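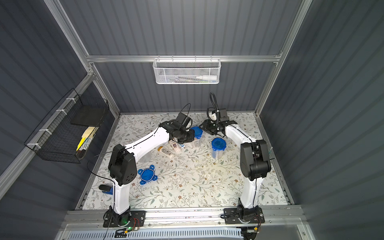 The last bus to Vevdale leaves Arnusbridge at ten past five, and most evenings it carries more groceries than people. The driver, Ottilie Wieser, keeps the front two rows clear for boxes. They hold flour, lamp batteries, cough syrup and, on the day I rode with her in May, a car battery and a tray of tomato seedlings that had to be held upright on the bends.

Vevdale lost its only shop four years ago. The owner retired, the building was sold as a vacation house, and the 2139 people spread along the valley were left with a drive of forty minutes each way for a carton of milk. Those without a car asked their neighbors. The neighbors got tired of it, although few of them said so.

The bus had always carried the odd parcel. Wieser started writing the orders down in a school notebook, and after a few months the bus company agreed to make the arrangement official. Customers phone their lists in to Steiner, a grocery store near the bus station in Arnusbridge, before noon. The store packs the boxes and Wieser loads them. There is a flat charge of 2 dollars a box, paid to the bus company, and it has not gone up.

"People think it must be complicated," she said. "It's a notebook and a bus."

Some of it is complicated. Frozen food was tried and given up after one summer. Eggs travel on the passenger seats. Medicine has to be signed for, so it stays in a locked case behind the driver until someone comes to the stop with a slip from the pharmacy. If no one comes, it goes back down the hill the next morning.

Snow is the larger problem. The road above Dumau closes several times each winter, and the bus turns around there at the old sawmill. In January the boxes sat overnight in the sawmill office, and the people from the upper farms came down for them by tractor.
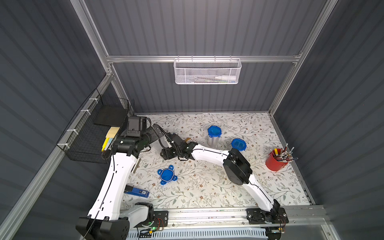
A shop of their own

Not everyone wants the bus to be the answer. Gion Hauser raises sheep above Dumau and has spent two years trying to get a small store opened in the former post office. He has a lease he can afford and a promise of shelving from a bakery that closed. What he lacks is a wholesaler willing to make the trip for an order under 3000 dollars a week, and by his own figures the valley would not spend that much outside the vacation season.

"The bus works as long as Ottilie drives it," Hauser said. "She's sixty-one. I've asked her what happens after, and she changes the subject."

She changed it with me too, though she did mention that a younger driver has been riding along to learn the stops. There are 4 places on the route where she waits if the customer is late, and she has written those in the notebook as well.

Hauser plans to open for Saturdays only this fall, selling dry goods he will collect himself with his livestock trailer, scrubbed out. He has ordered a secondhand scale and is looking for a refrigerator. Wieser has offered to bring it up on the bus if it fits through the rear door. They measured it last week, and it should, with the handrail taken off.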